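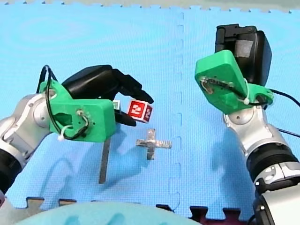 Number block

A number block (also numeral block, number cube, counting cube) is a small cube with a numeral on one or more of its faces. Used for early counting, sorting, stacking, simple sums and a good many table games. Usually wood or plastic, sometimes foam or rubber. Related to the alphabet block, which is older as a store-bought toy and generally bigger.

Not to be confused with dice, see below.

Contents
1 Terms
2 Form
3 Materials and finish
4 Sets
5 Use
6 Work surface
7 Storage and care
8 Safety
9 Collecting
10 See also

Terms

"Number block" is the common name in stores. Teachers often say "number cube", which causes trouble, as plenty of math workbooks use "number cube" to mean a six-sided die. "Counting cube" properly means a plain cube with no numeral at all, often the snap-together type, but sellers mix the two up freely. In this article number block means any cube carrying a printed, painted, stamped or cut numeral.

A block with the same numeral all the way around is called a single-value block. A block with different numerals on different faces is a mixed block. The difference matters more than it sounds. A single-value block can be turned any way and still be the 2. A mixed block has to be turned until the right face is up, and small children lose patience with that fast.

Form

Cube, edges slightly rounded or beveled. Small blocks can be picked up between finger and thumb, larger ones need the whole hand. Corners on cheap sets are sharper.

The numeral is normally centered on the face. Common layouts:

Plain numeral, straight on the block color.
Framed numeral, with an outlined square around it. White on red is a classic pairing, also white on blue, black on yellow. The outline helps a child see which way up the numeral goes, a bit, though 6 and 9 are still a problem.
Underlined numeral. A short bar under the 6 and the 9 so they can be told apart. Some makers underline every numeral so those two don't look odd.
Numeral with dots, the matching count shown beside or on the next face.

Color may or may not follow value. In color-keyed sets every 2 is one color, every 3 another, and so on. In random sets the colors are there to look nice. Teachers tend to prefer the random kind for testing and the keyed kind for teaching, for the plain reason that a child with a keyed set may be reading the color and skipping the numeral altogether.

Materials and finish

Wood. Maple, beech, basswood. Basswood is light and takes paint well but dents. Paint may cover the whole cube or only the face, leaving a bare border. Old sets were often pressed, so the numeral stands up slightly and can be felt.

Plastic. Hollow or solid. Hollow ones rattle on a hard table and are easy to knock over. Numerals are molded in, printed, or put on as a sticker. Stickers come off. Usually the corner lifts first.

Foam. Quiet, soft, cheap, gets chewed. Print wears off in patches.

Rubber and silicone. Grippy, stack well, pick up lint something awful.

Metal. Rare as a toy. Occasionally made as a desk piece or paperweight.

Sets

No standard count. A small home set may have one block for each numeral from 0 to 9 and nothing else, which is enough to show the numerals but not enough to write even 11. Better sets double up. The classroom box most often mentioned in the older Gumow catalogs held 100 blocks, ten of each numeral. A larger Gumow box of 283 was sold for a while; the odd number came from adding plus, minus and equals blocks plus a few blanks. The blanks were meant for decimal points, though most seem to have ended up as general purpose.

Sollar sets are mixed blocks, six numerals to a cube, sold in bags. Grewal made single-value only, framed numerals, with a lid that doubled as a tray. Tulemico sold a combined letter and number set, and it's the one people write in about, as the letter O and the zero were the same block.

Use

Naming. Hold one up, say the number. The simplest use.

Matching. Find another one the same. Works before the child knows the names at all.

Ordering. Line them up, low to high. Gaps are useful, take one out of the row and ask for it back.

Counting out. Put the 3 down, then place three of something next to it. Buttons, beans, washers, whatever is on hand. Odds and ends from the junk drawer or the toolbox are as good as store-bought counters and often more interesting.

Sums. 2, plus, 3, equals, then a search for the 5. Slow work with mixed blocks.

Sorting. By color, by value, by size. Mixing in objects which aren't blocks makes it harder and better: flat strips, crosses, rings, spools. The child has to decide what counts as a group. Flat pieces beside cubes also give practice with two kinds of grasp, a cube being easy to pinch from most sides and a thin flat piece needing to be lifted by an edge.

Stacking. Not strictly a number use but what most blocks are used for most of the time.

Darlene Cloutier, in a short handout for home teachers, puts the starting number low: 6 blocks on the table, the rest in the box, add more once those are easy. Her handout also recommends single-value blocks for anyone under four. Kendra Carrier's reply to it in a later newsletter argued the other side, that mixed blocks teach a child to turn a thing over and look, and that this is worth the fuss. Both views are common. Neither has much testing behind it that is easy to find.

Work surface

Hard tables are noisy and blocks skid. Deep carpet tips them over. A foam floor mat is the usual answer, dense enough that a cube stands flat, soft enough that a dropped one doesnt bounce far. Plain mats in a pale color (light blue, gray, cream) make the blocks easier to pick out than patterned ones. Mats printed with numerals of their own are sold for the same age group and are confusing in combination.

Heavy objects, especially metal ones, can leave a dent in foam if left lying for long. Dents in the better mats come back out overnight. Cheaper ones keep them.

Felt and rubber drawer liner also work. A tray with a rim is best on a table.

Storage and care

Box, bag or tray. Bags are easy to tidy and awful for paint, the blocks rub on each other. Trays keep count for you: an empty slot is a missing block.

Painted wood: damp cloth, dry right away. Don't soak. Soaked blocks swell and the paint cracks along the grain. Solid plastic can be washed in warm soapy water. Hollow plastic should be checked for pinholes first or water gets in and stays. Foam gets wiped, and thrown out when it starts to crumble.

Worn numerals can be repainted with a stencil. Use a paint sold for toys. Let it cure fully before the blocks go back in the box or they will stick to eachother.

Safety

Small cubes are a choking hazard for children under 3 and should be kept out of reach at that age. Follow the age mark on the packaging. Old painted blocks may carry lead paint and are better kept on a shelf unless tested. Same goes for loose counters of any kind, metal bits included, check for burrs.

Collecting

Modest interest. Complete boxes are worth much more than loose blocks, lids more still. Commonest missing numeral is the 1, for no clear reason. Pressed wooden sets with the original paper label do best. Repainted ones do poorly.

Dice differ in that every face shows a different value and the cube is balanced for a fair roll. Number blocks are not balanced and shouldn't be used where a fair roll matters.

See also

Alphabet block
Counting rod
Dice
Foam play mat
Sorting tray

Page last changed 3/8/24. Sets section still needs dates.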